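How I get a stuck drawer sliding again

I moved into my place in Bovville in July, and every drawer in it fought me. After a summer of yanking, I finally sat down and fixed them, and it took me one evening with a candle stub!

Pull the drawer all the way out and empty it (I found 73 cents and a lot of dead pens). Flip it over and look for shiny spots along the bottom edges - those are where it rubs.

Sand only the shiny spots, going with the grain. I use 151 grit from the Furtado hardware shop, an odd number but it's what they carry. Two or three passes, then slide the drawer in and try it. Stop as soon as it moves.

Wipe off the dust, then rub the candle hard along the edges and the runners. Push the drawer in and out a dozen times to spread the wax around.

If it still sticks, wait for a dry week and try again before you sand any more.
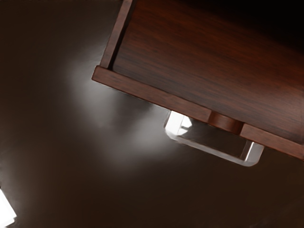 What kind of candle should I use?
Any plain white one works, and I'd skip the scented or dyed ones near clothes.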